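Home | News | Recipes | Back Issues | Contact

We use cookies to remember your preferences. Accept | Manage settings

The Plitstead Neighbor - March

A word about the seed library, and a good deal about beans

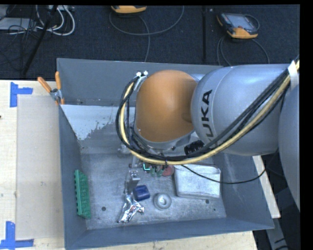 What came in over the winter

Well, friends, the seed library is open again, and I can't tell you how good it felt to turn the sign around on the first morning and find people already waiting on the steps with their envelopes! We closed in the fall with the drawers looking thin (the squash drawer had exactly one packet in it, and that one was unlabeled), and I fretted over it all through the holidays. I needn't have. We now have 981 packets on the shelves, which is the most we've ever started a spring with, and more are still turning up in the book return slot.

A big share of those came from our neighbors over in Prullwood, who had a very good year for tomatoes and lettuce and were kind enough to split their extras with us. If you know anyone in the Prullwood garden club, please thank them. There are 70 packets of the little yellow pear tomato alone, so please take one even if you think you don't have room. They do fine in a bucket on a porch.

The Cattaneo bean

Several of you asked last year about the flat brown pole bean that everybody calls the Cattaneo, and whether we'd ever have enough to lend out. This year we do! The family grew it behind their house on Isorham Road for longer than I've lived here, and when the house was sold we were handed a coffee can full of dried pods and a note that only said "plant late." I took that seriously and didn't put mine in until the soil was good and warm, and I had beans right up to the first frost.

They're climbers, so give them something tall - my six-foot poles were not enough, and by August they'd gone off sideways into the lilac. Pick them young if you want to eat them whole. The older pods get strings, but the beans inside make a lovely soup with an onion and whatever ham you have left over. We'd ask that you let a few pods dry on the vine at the end of the season and bring us back a handful, even a small one. Please keep them well away from your other pole beans if you can manage it. Mine were next to some Blue Lakes one year and I've never been quite sure about the ones I saved.

How borrowing works, for anyone new

Take up to 2 packets of any one kind, write your name and what you took in the green notebook, and that's all there is to it. There are no fines and no due dates. If the deer get everything, come and tell us about it, and we'll give you more.

We are short on small paper envelopes. Around 400 would see us through the summer, so if you have a box in a desk somewhere, we'd be glad of it. Coin envelopes are the best size, but we'll take any kind that seals.

Sorting afternoon is Tuesday, starting at 2, at the long table by the back windows. Bring your reading glasses, the lettuce seed is awfully small. I'll have lemon cake, and the kettle will be on.

Warmly,
Krisztina Katona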